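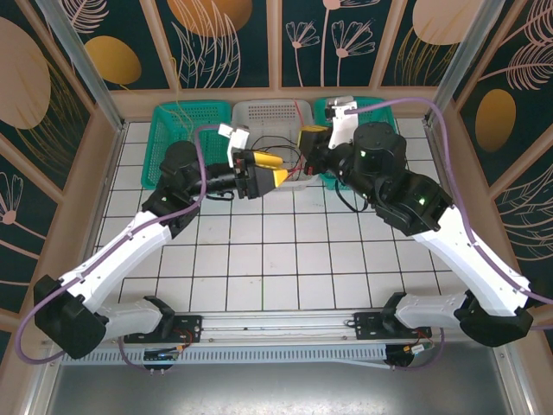

I've been promising Anju a proper write-up of what we spent this spring and what we still want to buy, and it's now 2025-06-06 and she has stopped asking politely, so get yourself a cup of tea (this may run long, you know me).

When we started planning the two-arm cell, I did what I suspect a lot of people do and put the whole budget into the arms. Two arms, two grippers, done! I had a lovely spreadsheet with four lines in it. Fahad Farooqui looked at it over lunch and asked me where the rail was, and what the rail was going to be bolted to, and how I thought the cables were getting from one end to the other. I went back to my desk a little pink in the face and added eleven more lines.

So my first piece of advice is to price the dull stuff early. The aluminum rail and the bracket plates came from Lornstead and cost us $600 together, which felt like a lot of money for metal until I tried to get anything similar cut locally. The cable tray under the rail was an afterthought, and I'm so glad we had it. Both arms hang off the same rail and face each other, and that means everything that has to be plugged in ends up in the same narrow strip at the front. Buy the tray. Buy a longer one than you think you need, too.

Cables deserve a paragraph of their own. We went with purple for the long runs up the arms, mostly so I could tell them apart from everything else in there, and I left a generous loop at each one. If you're measuring for your own order, measure with the arm stretched out as far as it will go and then add some more. My first order was short and I paid shipping twice, and I'm still a bit sore about it. We put $200 in the plan for cable and connectors and went over before the end of the first month.

Then there's the enclosure. I had a quote from Bastora for a finished cabinet with plain gray walls, and it was a good quote, but we had the posts already and I wanted to spend the difference on spare gripper fingers. The panels we put up are dark teal with pink flowers and ferns and big mustard ovals, and I love them. Anju picked them out. She says if she has to look at the thing all day it may as well be pretty, and I can't argue with that. White square tile on the floor, three plastic baskets along the back wall, and we were in business. The baskets were the cheapest thing on the whole list and they get used more than anything else in there!

The practice jobs right now are small ones, with the two grippers coming together in front of the baskets. It's slow going and I find it completely absorbing. I lose whole afternoons.

Now, the wish list for September. We have $1000 set aside, and at the top is a spare wrist motor, which Minhas will sell us for $599 if we order before the fall. I know it's more than half the pot for something that would sit in a drawer. But when one arm is down the other one can't do much of this work by itself, and I'd like to sleep at night. Next comes a second set of yellow fingers, and after that a small box with a lid for each of the little circuit boards up by the brackets. Fahad wants a better bench light. I've told him we'll see.

I did look at leasing from Stultik for a while. The monthly number seemed friendly, but I kept adding up the months and getting grumpy, and in the end I like owning our own screws. If any of you have leased and been happy with it, please write and tell me how long you kept the arms. Anju has the spreadsheet now, all fifteen lines of it, and she's adding a column for shipping.

Contact | © 2025 All rights reserved | Back to top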